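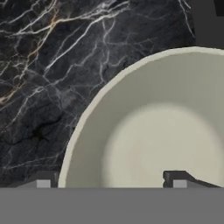
Per-mile pledges on the Tandora charity ride: how do you handle a shortened course?

Last updated: October, 9:40 pm

chainline_ed
I keep the pledge records for our club team. We have riders on both the 100-mile and the 200-mile course at Tandora, and most of their sponsors pledge by the mile. Last time, the Maglaya loop was closed partway through the day for a downed power line, and the 200 field was sent straight back to Zandton. Farnix credited every affected rider with the full course distance. Several sponsors had the ride files and asked why the invoice didn't match.

Do other teams bill on credited miles or ridden miles? The pledge form only says "miles completed."

granny_gear
Ridden miles. "Completed" has a plain meaning. If a rider didn't cover the loop, the sponsor doesn't owe for the loop. We export the file, take the distance at the finish mat, and overwrite the Farnix value before invoices go out.

torque_wrench_tom
Disagree. The organizer sets the official distance and the organizer's result is the only number every rider has in common. Head units don't agree with each other. I had two on the same bar and they came in 3 miles apart over the 200. Which one do you bill from?

granny_gear
The lower one. It's a donation, and I'd rather under-bill than argue.

torque_wrench_tom
Then you have given riders with worse receivers a lower total. The team ranking uses the same field in Farnix, so your overwrite changes that too.

granny_gear
Ranking is a separate column if you turn on split totals. Team settings, second tab. It's off by default.

chainline_ed
I didn't know about split totals. Does it apply to pledges already entered, or only new ones?

granny_gear
Only new ones. Existing pledges have to be re-saved one at a time. There is no bulk action that I could find.

sag_wagon_3
I drove support on the Maglaya side. One point for the record: the closure didn't catch everyone. The front group was already through. So within the 200 you have riders who did the whole course and riders who were turned, and the results list doesn't separate them. Check the intermediate mat. If there is no Maglaya split, the rider was turned.

torque_wrench_tom
The mat also drops reads when a bunch goes over it together. A missing split isn't proof.

sag_wagon_3
True, but it narrows the list. Then you ask the rider.

a_niven
Alistair Niven here, I help with results at Tandora. Credited distance was a decision made on the day so that turned riders would keep their finisher status. It was never meant to say anything about what sponsors owe. The wording on the pledge form came from an older version of the ride that had only one course. Ilze Grīnberga handles the forms and she has a revised one in draft. It asks the sponsor to pick between official distance and ridden distance, with a cap box under it.

chainline_ed
Thanks. A cap box would fix most of this. Two of my disputes are from sponsors who thought they were backing the 100.

spoke_count
We dropped per-mile pledges altogether. Flat amount, collected before the start. Less admin, no distance disputes. For anyone wanting to see the layout we use on the sponsor sheet, it's name, amount, paid, receipt sent. Four columns on one page. 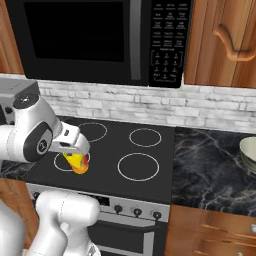
Over-the-range microwave and upper cabinets (render)

torque_wrench_tom
Flat pledges bring in less for us. Sponsors enter a small figure per mile and don't multiply it out until the invoice arrives.

spoke_count
That is the part I have a problem with.

granny_gear
Same. Put the maximum on the form in dollars. Rate times course length, printed next to the signature.

torque_wrench_tom
Fine, I have no objection to printing the maximum. My point is only about which distance goes into the bill.

chainline_ed
For now I'm going with ridden miles for anyone without a Maglaya split who confirms they were turned, and official distance for everyone else. Corrected invoices go out this month. If a sponsor has already paid the full amount, I'll write and offer the difference back.

a_niven
That matches what I would do. Send me the list of turned riders when you have it and I'll add a note to the results. Finisher status stays as is.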